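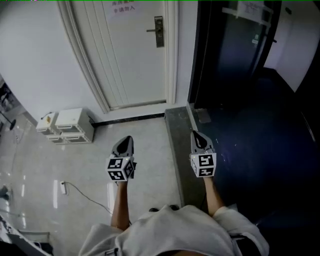
The Left Hand and the Right Hand

Home | Stories | Poems | Letters | About Us

25 Feb 2019

The job was on the third floor, at the end of the hallway, and it paid by the hour. Dilwyn Pugh put on his loose white shirt because Mrs. Paulauskas liked her workers to look clean. Then he took one gripper in each hand and waited for the green lights.

"Both are on," he said.

"Good," said Mrs. Paulauskas from the room behind him. "Today it is the floor. Pick up what a tired person leaves on the floor."

He had done this work since July. Before that he was a waiter for 28 years, and he knew very well how to carry things. But with the grippers he was again like a child. The dark fingers were pointed and a little curved, and they closed one moment later than he wanted. On each gripper sat a white cube with black squares, and the cube told the computers where his hand was. Where his mind was, the computers did not ask.

The company was called Jernley. Somewhere in another building, Jernley had a machine with two arms, and the machine was supposed to learn from him how to keep a house. It needed 300 times the sock, 300 times the spoon. When he had finished with the sock and the spoon, the machine had 4,000 small lessons, and still it folded a towel the way a man folds a map in the wind.

He started with the sock. Down, close, lift, over the basket, open. Then again.

"You are going too fast," said Mrs. Paulauskas.

"It is a sock."

"For you it is a sock."

He went slower. The tiles were shiny and the lamps on the ceiling made long white lines in them, and sometimes he forgot which was the floor and which was the light. He wondered if the machine had the same trouble. On Friday Gitano, the young engineer, had told him that it did. It had tried to pick up a reflection for the whole afternoon, very patiently, and at five o'clock they turned it off.

"Can it wash a cup now?" Dilwyn had asked him.

"It can wash a cup," Gitano said. "It cannot wash your cup. If you bring a cup from home, with a different handle, it must think about its whole life."

Dilwyn had liked this answer and he told it to his sister on the phone. His sister did not laugh. She lived alone in Pirkard, in the house of their parents, and since her operation she could not bend down. When something fell, it stayed where it fell. She walked around it. There was a fork under the kitchen table, she said, that she knew now like a neighbor.

"When will they sell this machine of yours?" she asked.

"It is not ready."

"I did not ask if it is ready."

He thought about the fork while he worked. He put down the sock and asked if they had one in the box of objects.

"Forks are next month," said Mrs. Paulauskas.

"Could we do it today? Only a few."

She came to the door and looked at him over her glasses. She was a strict woman but not a cold one. She went away, and he heard her moving things in a drawer, and she came back with a fork from the lunch room and laid it on the tiles.

A fork is difficult. It is flat and it slides, and the pointed fingers push it in front of them. He missed it with the right hand. He missed it with the left. Then he put the left finger on the end of the handle — very lightly, the way he used to hold a tablecloth — and the teeth of the fork came up, and he closed the right gripper on them.

"Again," said Mrs. Paulauskas, and she wrote something on her paper.

He did it again. His arms were tired and his shirt had climbed up to his elbows. He tried to show each part clearly, as you speak to a person who is learning your language. First press. Now it lifts. Now take it. He did not know who was listening, or if it would remember.

At six he turned off the grippers and called Pirkard.

"Is it still under the table?" he asked.

"Where would it go?" said his sister.

"I am coming on Sunday," he said. "Leave it there. I want to try something."

Filed under: Short Fiction, Work & Machines

More stories
The Lift Operator's Holiday
Salt for the Whole Street
A Coat from My Uncle
What the Dishwasher Heard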